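Jerport Chamber mixer moved to Sunday?? – Local Business board

bluehen_3
Anybody else get the email from the Chamber saying the fall mixer is on a Sunday this year? I run a two-person shop and Sunday is the one day I don't have to talk to people. I've gone every year since we opened and I think I'm skipping it.

porchlight
I kind of like it! Thursdays always killed me – I'd be closing out the register while everyone else was already on dessert. And it's at the Indeck building, so there's parking for once.

bluehen_3
Parking is nice, I'll give you that. But did you see the ticket price? My members' rate went up and we lost the free table for raffle donors.

marrowbone
The table thing bugs me more than the date. Tuteo Bakery gave a huge basket last August and they got a folding chair by the coat rack. I'd pay for a table if it came with a decent spot.

porchlight
You can ask for a spot now, it's on the second page of the form. I put us down near the door.

marrowbone
Missed that completely, thanks. Still think the auction drags. It raised $3599 last year and I swear we sat through every dollar of it.

kettle_and_co
Only $1752 of that was the auction, the rest was the raffle. It's in the newsletter. So I'd say drop the auction, keep the raffle, and let us eat while the food's hot. Got our form in this morning, we're at table 3 if anyone wants to say hi.

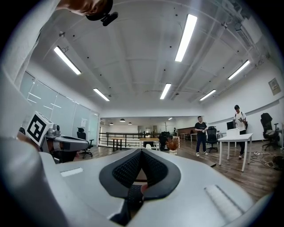
Yusof Hardware
We'd be sorry to see the auction go. We got two regular customers out of it last year, and that's worth more to me than the dinner. Could they just cap it at ten items?

bluehen_3
Okay, ten items I could live with. Is the form due this week or next? My email cut off the bottom.

porchlight
Next Friday by noon. Drop it at the front desk, the online one kept timing out on me.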